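Trovgate tennis club to give 1000 used balls to local schools

Club's ball-recycling drive reaches its first target and opens to the public this spring

Trovgate Lawn Tennis Club has announced that 1000 used tennis balls collected from its members will be passed on to primary schools in the town before the end of the spring term. The balls have been gathered in bins beside the clubhouse door and sorted in the upstairs meeting room.

Balls that have lost too much bounce for match play are still well suited to throwing and catching lessons, playground games and first tennis sessions. Each one is checked by hand for splits, damp and worn felt, then set aside either for schools or for the club's own junior practice baskets. Balls in poor condition — those with open seams or bald patches — go to a local animal shelter.

"We were replacing balls every few weeks and putting perfectly usable ones in a cupboard," said Rekha Singhal, Club Secretary. "Our members have been generous, and the schools have told us plainly what they need. They want balls that are clean, sound and easy for small hands to see against a grey playground."

Two schools have already asked for a delivery. The remainder will be shared out in bags of mixed makes, and the club asks schools to state in their request whether the balls are wanted for lessons, for clubs or for break times.

Imtiaz Chowdhury, Head Coach, said: "A child learning to catch does not need a new ball. I would like every pupil who visits us this summer to have handled one many times before they pick up a racket."

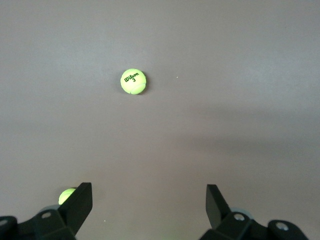

TROVGATE, January — The collection is now open to residents who are not members of the club. Tennis balls of any make may be handed in at the clubhouse on Friday evenings from 6pm, loose or in a bag. Numbers and brand names printed on the felt, such as the Wilson 3, do not affect whether a ball can be accepted. Balls used by dogs cannot be taken for schools but may be left in the separate shelter bin.

Schools wishing to receive balls should write to Waqas Jadoon, Junior Development Officer, at the clubhouse address. Requests will be answered in the order in which they arrive.

ENDS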